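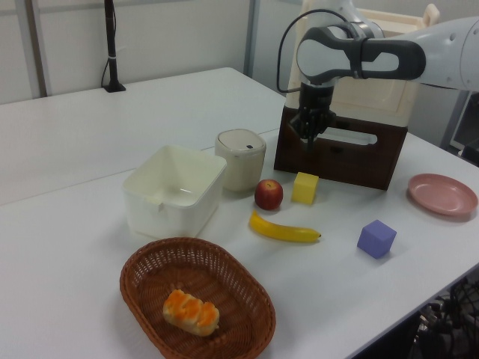

Brirnach Rain Gauge, Mk 2

Product code 2915
£90 including post and packing (UK mainland)
In stock

I've been measuring rain every morning for longer than I care to admit, and for most of that time I did it with whatever was cheapest. Plastic gauges that cracked in the first hard frost, one that the scale washed off, one that blew into next door's pond. The Brirnach is the gauge I wanted all along, so in the end I started making it. The Mk 2 is the second go at it and I'm very happy with how it's come out.

It's a manual gauge. You get a copper body that sits partly in the ground, a funnel with a good deep rim, an inner bottle that catches the water, and a glass measuring cylinder that you pour it into and read. No batteries and no app (people do ask!). You go out in your dressing gown at the same time each day, pour, read, write it down, empty it, go back in. Takes a minute or two.

What's different on the Mk 2

The funnel is deeper than it used to be. On the old one, big summer drops could bounce back out again, and in a proper downpour you'd lose a bit of the total. Ravinder Ouellet ran one of each side by side in her garden at Pedonholm right through a very soggy September and sent me pages and pages of readings, and the shallow one came out lower on every heavy day. Light drizzle made no odds either way.

The inner bottle holds 40 mm of rain. Anything beyond that spills over into the copper body, which takes the rest, so a really wild night won't spoil your record. Just measure the bottle first, then the overflow, and add them together.

I've also changed the cylinder. The lines are etched now, and the bottom of it narrows to a point so you can read those fiddly small amounts that are a bit more than a trace. My eyes aren't what they were and I can manage it without my glasses on a bright morning.

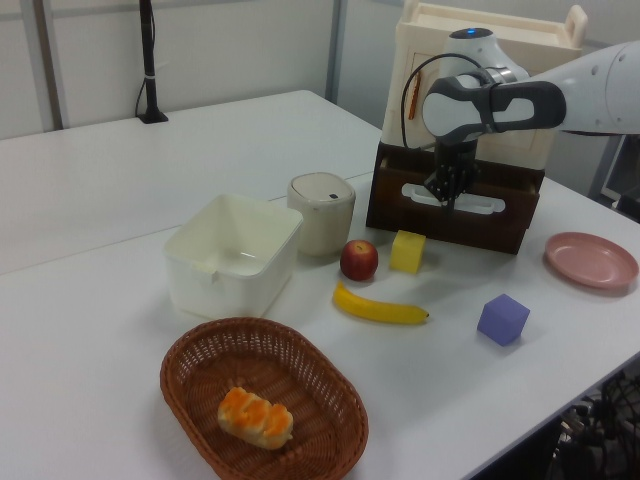
Where to put it

This matters more than which gauge you buy, to be frank. The rim should end up 300 mm above the ground, dead level, on short grass if you've got it. Paving isn't great, as you get splash coming back up. Keep well away from walls, fences and trees — the usual rule is at least twice as far off as the thing is tall, so a two metre fence wants four metres of clear space. I know plenty of gardens can't manage that. Mine couldn't at the last house. Pick the most open spot you've got, leave the gauge there for good, and make a note of what's nearby. A record from one slightly poor spot is still worth having, as long as you don't keep shifting it about.

Wind is the other nuisance. A very exposed hilltop will read low, with the rain being carried straight over the top. A low hedge some way off does wonders.

Snow and frost

Bring the glass cylinder indoors, always. The inner bottle is plastic and will put up with a frozen inch or so, but I wouldn't leave it full in a hard spell. If it's snowed, take the whole funnel and bottle in, let it melt with a plate over the top to stop it drying off, and measure the water. Some people pour in a known amount of warm water to hurry it along and then take that off the reading, and that's fine too. Don't use boiling water on the cylinder. I did. Once.

What's in the box

Copper outer body
Funnel with turned brass rim
Inner bottle
Glass measuring cylinder, etched in millimetres
Record book, one year, with a column for remarks
A sheet of fitting instructions

Spares

Cylinders and bottles are kept on the shelf and will fit the Mk 1 as well. The funnel won't, sorry, the collar is a different size. The old record books, the green ones from Beaudoin, have all gone now, and the new ones have a slightly thicker cover and wider lines.

Does it fit the Unley stand?

Yes, if yours is the round one. For the square one you'll want the adaptor ring, so say so when you order and I'll pop it in with the gauge. You'll need to check the rim height again afterwards, as the stand lifts it a little.

Delivery

I send gauges out twice a week, wrapped in far too much paper. If your glass arrives broken, send me a photo of it and I'll post another one, no need to return the bits. Collection is fine too, but please write first so I'm in.

Sheldon Fehr
Page updated January 28, 2021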